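Part 4: Hitching up, lights and the first launch

So you've bolted the winch post on and the trailer is sitting level. Good, that was the worst of it! I've set up the Grandell trailer three times now under two different boats, and this is the order I'd do things in if I were starting over. The factory booklet has it all too, but it jumps around a lot and the wiring page is printed sideways in mine.

Hitching up

1. Chock both trailer wheels before you touch anything else. I use the rubber ones, but a chunk of 4x4 works fine on gravel.

2. Crank the tongue jack until the coupler clears the ball, then back the truck in slowly. If you've got a helper, agree on hand signals first (Nicanor Benítez and I once spent a good while waving at each other and meaning opposite things).

3. Lower the coupler onto the ball, close the latch and put the pin in. Now crank the jack back up a little. The back of the truck should lift with it. If the coupler pops off instead, the latch wasn't seated, so go back to step 2.

4. Cross the safety chains under the tongue and hook them on. They need enough slack for a tight turn but shouldn't drag.

5. Swing the jack up and lock it.

CAUTION: Keep your feet out from under the tongue the whole time. The plate on mine says 2823 pounds loaded, and the jack is the only thing holding up the front end until you're latched.

Lights

6. Plug in the flat connector and have somebody stand behind while you run through running lights, brakes, left and right. Do this in daylight and again in the evening if you can, since a weak ground is easy to miss at noon.

7. If one side is dim, clean the ground screw near the tongue down to bare metal. That has fixed it for me every single time.

Note: Unplug the lights before you back into the water, even if they're sold as submersible. Warm bulbs and cold water don't get along.

At the ramp

8. Stop in the parking area, not on the ramp! Take off the rear tie-downs, load your cooler and jackets, and put the drain plug in. I keep my plug on the same ring as the ignition key - I can't start the motor without finding it.

9. Leave the winch strap and the bow chain hooked until the stern is floating.

10. Back down until the water covers the tops of the fenders, set the parking brake, and then let the strap out by hand. Hang on to the bow line.

CAUTION: Don't flip the winch to free spool with weight on the strap. The handle spins hard enough to break a wrist.

After the trip

11. Rinse the brakes, springs and rollers with fresh water, and pull the plug so the hull can drain on the way home.

12. Check the lug nuts after your first tow and then again at 400 miles. Mingxuan Bai has the same trailer with the Seka hubs and greases them every January, and I've started doing the same.

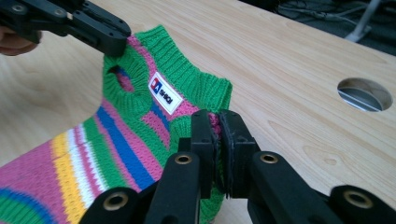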